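Plernero Community Help > Spirits and Cellar > Storage and Service

Transferring the remainder of a cask-strength bottle to smaller glass

Posted by Hisel

Our tasting society keeps a small shared cabinet of whisky for its members. One of the bottles, a cask-strength single malt from the Flollus distillery, is now down to its last third and will not be served again until April. The society's written rules state that any open bottle below the halfway mark must be moved to smaller glass, but they do not say what kind of closure is to be used or whether the new bottle must be filled to the top.

I would be grateful for guidance on the following. Is a screw cap acceptable for a spirit of this strength, or should a cork be used? Must the small bottles be rinsed with spirit beforehand? Finally, is it proper to continue describing the whisky as coming from the original bottle on our tasting sheets once it has been moved?

The cabinet is kept at room temperature and has a solid door.

3 replies

Posted by Fekete Cellar Desk

The practice your rules describe is a sound one. The purpose is to reduce the amount of air resting above the liquid, and the smaller bottle should therefore be filled to the base of the neck. It should not be filled to the very top, as the spirit expands slightly when the room becomes warmer and may push past the closure.

With regard to the closure, a screw cap with a cone-shaped plastic liner is preferred for high-strength whisky. Plain paper or foam liners should be avoided, as strong spirit may draw flavor from them. Natural cork is permitted for short periods, provided the bottle is stored upright at all times. A bottle laid on its side will bring the spirit into constant contact with the cork, which will weaken and may crumble when it is next drawn.
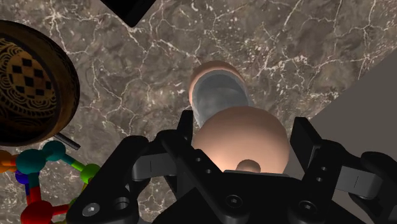 Rounded piece and open-topped vessel on a marble surface.

New glass should be washed in hot water without soap, drained, and left to dry fully for one day. A rinse with a spoonful of the same whisky is optional. If the glass has previously held another spirit, particularly a peated one, it should not be used.

Each small bottle should carry a label showing the name of the whisky, its strength, the date on which the original was opened, and the date of transfer. The tasting sheet may continue to name the original bottling. We recommend adding the word "transferred" beside it, so that members may take this into account when comparing notes.

Posted by oakandember

We just use old sample bottles and have never had a problem. Fill them on a Friday, put them back in the box, done. Wax on top looks nice but it is a nuisance to remove.

Posted by Plernero Help Team

The first reply above is consistent with our general storage guidance. Members are reminded of two further points.

Parafilm or similar sealing tape may be wrapped around the closure where a bottle will remain unopened for more than 30 days. The tape should be checked at intervals and replaced if it has become loose or brittle.

Whisky transferred in this manner is for the use of the society's own members. The sale or exchange of refilled bottles through this site is not permitted under section 13 of the community rules, whether or not the contents are correctly labeled. Inquiries about exchanges should be directed to the moderators before any listing is made.

This topic remains open for replies.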